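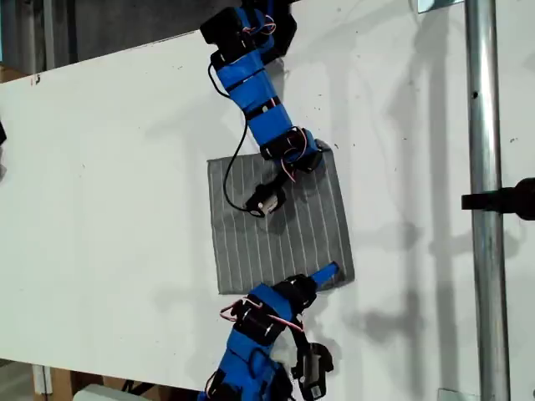

Jeptoo Urio wrote under my piece on kettles that a steam iron only has one job and she'd like to read a review by someone who had made it do that job more than once. Fair enough. I have now had the Rorko upright-tank iron since February, and I have ironed with it under every condition I can think of, including a funeral, a job interview and a power cut that arrived halfway down a sleeve.

Posted December 27, 2024, with a pile of Christmas napkins still in the basket.

I paid £68 for it at Drendton, the big branch on the ring road, where the irons are kept next to the barbecues for reasons of their own. It replaced a Manilgate that had served us well until it began leaving small brown signatures on anything pale. The Manilgate cost half as much and lasted 12 years, so the Rorko has some way to go before I say anything nice about its build.

Out of the box it looks like something you'd be given to hold during a dental procedure. The handle is fat and slightly rubbery. I disliked it for a week and then stopped noticing, and my wrist no longer complains after a full load of shirts. The cord is long enough to reach from our landing socket to the board without forming a tripwire. I would have paid extra for that alone, and in a way I suppose I did.

Heating is quick. You switch it on, go to find a hanger, come back and it's ready and clicking at you. The click never entirely stops. It's a sort of tutting, and it gets more frequent if you leave the iron standing while you answer the phone.

Now, the steam. There are 17 settings on the dial. I have tried them all and can report that there are three: none, some, and Victorian railway station. The markings between these are a matter of faith. Cotton is happy on anything past halfway, linen wants the lot, and the setting labelled "delicates" made a viscose blouse look as though it had been slept in by somebody larger. 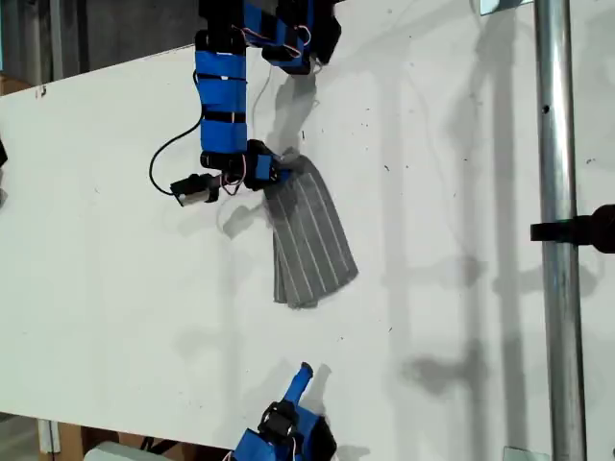 Linen is where I changed my mind about it, mind you. I have six old tablecloths from my aunt's house in Waweru and I had always ironed them damp, swearing, with a second person pulling at the other end. The Rorko goes through them on a single slow pass a side. The creases from the cupboard come out and they stay out until someone puts a gravy boat down.

Shirts are good too. The point at the front is narrow enough to get between buttons, and the groove along the edge slides under them as it should - I've owned irons with that groove where it was purely decorative. Collars come out flat. Cuffs, the same. Pleats I don't own and won't be buying for the purposes of this review.

Filling it is the worst part. The opening is on top, under a flap the size of a stamp, and the jug supplied has a spout slightly wider than the opening. Someone at Rorko must have seen these two objects together at least once. I use an old medicine cup, which takes four goes, and I do it over the sink. The tank itself lasts well and I can get through the week's school shirts without a refill.
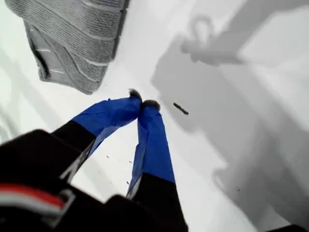 Blue wrapping, black housing.

It does drip. It doesn't do it often, and never when hot, but if you press the steam button before the light goes green you will get a tablespoon of lukewarm water on whatever you care about most. The manual mentions this on page 2, under "Enjoying your iron". There is also an anti-scale cartridge that the manual would like you to replace more often than I change the batteries in anything. We have hard water. I've replaced it once and the white flakes have stayed away so far.

The automatic switch-off works, and it's fierce. Lay the iron flat and still for any length of time and it sulks itself cold, then needs the full warm-up again. Standing on its heel it is more patient. I used to be a person who turned the car round to check whether the iron was off, so I've decided to put up with it. 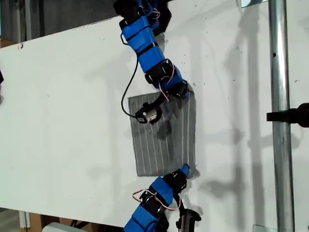

The heel, incidentally, is too small. On a proper board it's fine, but on a folded towel on the kitchen table the whole thing leans like a man at a bus stop, and it has gone over on me more than once. The soleplate has one scratch as a result, near the back, and it hasn't caught on anything yet.

Noise: moderate. Weight: more than the Manilgate, and you feel it if you carry it upstairs full. Storage: the cord wraps round the heel in a clip that held until the summer and now needs a bulldog clip to help it.

Would I buy it again? Yes, if Drendton had it in a sale, and I'd throw the jug away in the car park. If you mostly iron synthetics or only get the board out for weddings, stay with something cheaper. For linen and a lot of cotton it earns its shelf.

Four out of five, with the missing one going to the flap.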